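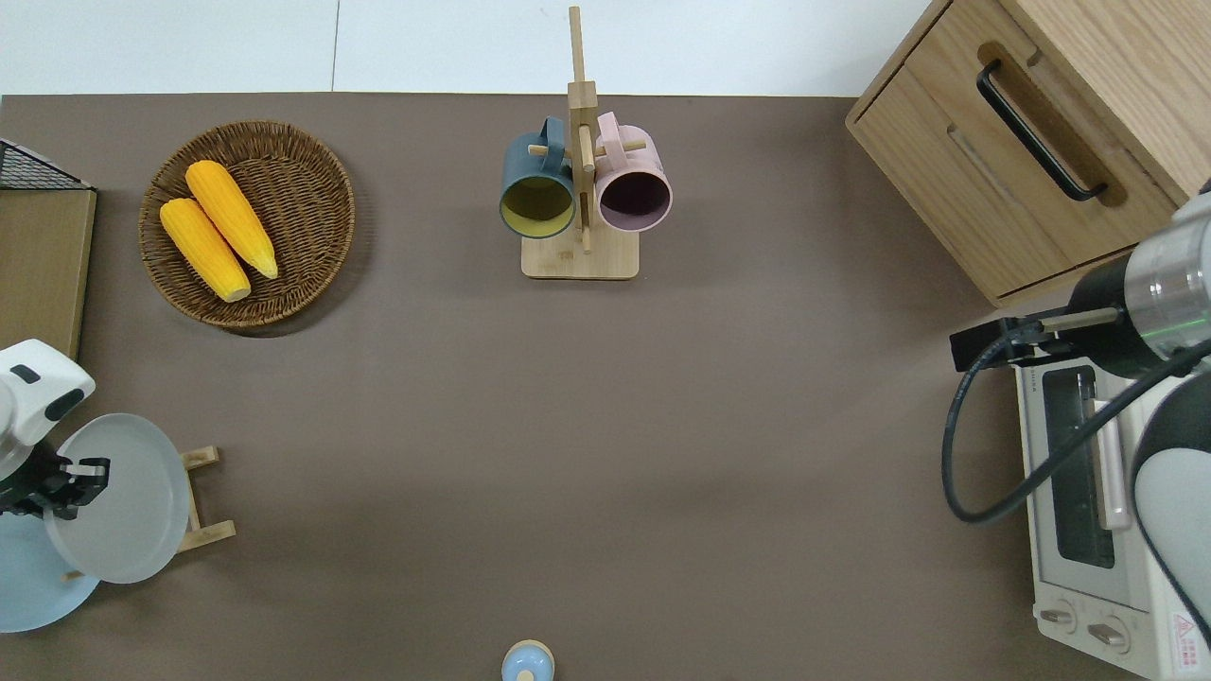

Status: working draft, last revised in February. Covers the breakfast counter layout only. The pantry shelf and sink layouts have their own files.

# Sokham Counter Set

Sokham is a reference list of kitchen objects and their placements on a shared counter. It was put together for the Corkov test kitchen so that the counter can be cleared, cleaned and set up again the same way by different people. The records are plain text. Each one names an object, its home position, and what may be stored in or on it.

## Scope

The set includes small countertop items, food used as props or ingredients, and the appliances that stay out between meals. It excludes:

- wall storage
- anything kept inside the cabinet drawer
- cleaning supplies
- power cords and outlets

## Objects

| ID | Object | Home position | Notes |
|---|---|---|---|
| `basket_woven` | Round wicker basket, braided rim | upper left | Holds produce. Currently corn. |
| `corn_cob` | Yellow corn cob | in `basket_woven` | Two per basket, laid side by side. |
| `basket_wire` | Black wire mesh basket | far upper left | Contents not tracked. |
| `mug_tree` | Wooden stand, upright post with short pegs | top center | Rectangular base. |
| `mug_blue` | Slate-blue mug, mustard interior | on `mug_tree`, left | Hung by the handle. |
| `mug_pink` | Dusty pink mug, plum interior | on `mug_tree`, right | Hung by the handle. |
| `cabinet_oak` | Light oak cabinet, black bar handle | upper right | Drawer closed at reset. |
| `toaster_oven` | White toaster oven | right side, toward the front | Do not move while plugged in. |

Left and right are given from the front edge of the counter. "Upper" means toward the back.

## Record format

One object per line, fields separated by tabs:

```
id	home	parent	movable
mug_blue	top_center	mug_tree	yes
mug_pink	top_center	mug_tree	yes
corn_cob	upper_left	basket_woven	yes
cabinet_oak	upper_right	none	no
```

`parent` is the object that supports or contains the item. Use `none` for anything standing directly on the counter. A mug that has been taken down and set on the counter also gets `none` until it is hung again.

## Reset procedure

1. Remove everything marked `movable: yes` and wipe the tabletop.
2. Return the stands and baskets first.
3. Place the corn in the left half of the woven basket. Leave the right half free.
4. Hang the mugs with the open ends down, blue on the left.
5. Check that the drawer is closed.

Small differences in the angle of the basket or the stand are acceptable. Swapped mugs are recorded as an error.

## Versions

- **v2**: Added `parent`. Mugs were previously listed as standing on the counter, and the files had to be corrected by hand.
- **v1**: First list, imported from the Flokevska inventory. Color names were changed to plain English and the item codes were dropped.

The v2 log holds 2000 placement records, of which 1400 have been checked a second time. Unchecked records carry the flag `q`.

## Known issues

- The corn cobs share a single ID and cannot be told apart in the log.
- `basket_wire` has no size entry.
- Hou, the tool used to merge the log files, drops trailing tabs. Run the field check after every merge.
- Mug interior colors are in the notes only and are not searchable.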